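The Chocolate Box Problem
6 min read

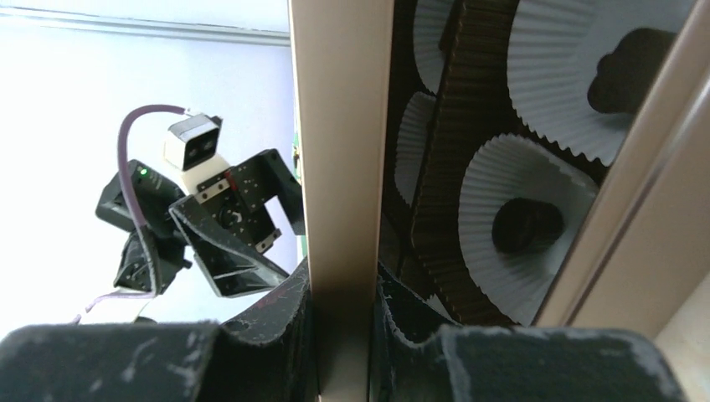

I have been putting chocolates into little white paper cups for most of the afternoon, and I am here to tell you that it is a much slower job than eating them. My mother used to do a tray of these every December and I don't remember her ever once complaining, but then I was mostly under the table waiting for the ugly ones, so perhaps I missed it.

It started with the truffles. I make them every winter with the same recipe, a very plain one: dark chocolate, cream, a bit of butter, a pinch of salt, and then cocoa all over everything including the light switch. For years I handed them out in sandwich bags. They tasted fine, but by the time they had crossed town in somebody's coat pocket they had turned into a single large truffle with a zipper. Last winter I decided I was old enough to give a present that kept its shape, and I went looking for proper paper cups.

If you have never shopped for paper cups, let me warn you that there are far too many sizes. I ordered my first batch from Studamora late one night without looking at the measurements and ended up with a packet so tiny that each one would have held a blueberry. The second batch was meant for muffins. My truffles sat down at the bottom of them like somebody's grandfather in a beanbag chair. I still use the big ones, though, and I have grown fond of how they look. The ruffled white paper makes a homemade truffle seem rather grand, even one of mine, and mine are never very round.

The cups come stacked together so tightly that you would think they had been ironed that way. I used to try to pull them apart by the rim, and I would get either none or five. What works for me now is to turn the stack upside down, pinch the bottom lightly, and give it a small twist with my thumb. Usually one drops off (sometimes two, and then I just leave them doubled up and call it extra padding). Blowing on the edges helps too, but please do it before there is any cocoa on the table. I learned this in a white sweater.

Then there is the question of the box. I like a dark one, because the white paper shows up so nicely against it, and because cocoa smudges don't. My favorite came from Khokhar, a little shop near the train station that sells ribbon and wrapping paper and, for reasons I have never asked about, very good umbrellas. It has held up for two winters now. I line the bottom with a sheet of baking paper, set all the cups in first, and only then start on the chocolates. I used to fill each cup on the counter and carry it over, and the paper would buckle, and the truffle would roll off toward the stove.

Getting the truffle into the cup is the part where I slow down. The sides of the paper fold in if you brush against them, and once a pleat is crushed it never really comes back. Fingers leave prints in the cocoa, too. My aunt swears by sugar tongs, but I find they squeeze a groove into anything soft, so I use two teaspoons, one to carry and one to nudge. I chill the truffles for 2 hours first, and I hold the spoon low over the cup so there isn't far to fall. The lumpy ones go in as well – I put the lumpiest in a corner and hope it is the first to be eaten.

A few of you have asked about filling. I tried the Arnodis hazelnut paste this time, just a small spoonful stirred into half of the mixture, and I liked it very much, although it made that half stickier to roll. I would use a little less cream if I did it again. The plain half is still my favorite, especially the next morning with coffee, standing up, before anyone else is awake.

The finished box goes on the coldest shelf with the lid just resting on top. I take it out a good while before giving it away, so the chocolate has time to soften. If I'm traveling with it, I tuck a folded sheet of tissue under the lid to keep everything from wandering about – it doesn't take much, and it looks pretty when the box is opened.

I still have most of a packet of the blueberry-sized cups, by the way. If anybody has an idea for them, do leave me a comment. I've been keeping thumbtacks in a few.

Recent posts

Muson jam jars, and getting the labels off
Two soups for a cold kitchen
What I keep in the baking drawer
A ribbon box that finally closes
Gingerbread, slightly burned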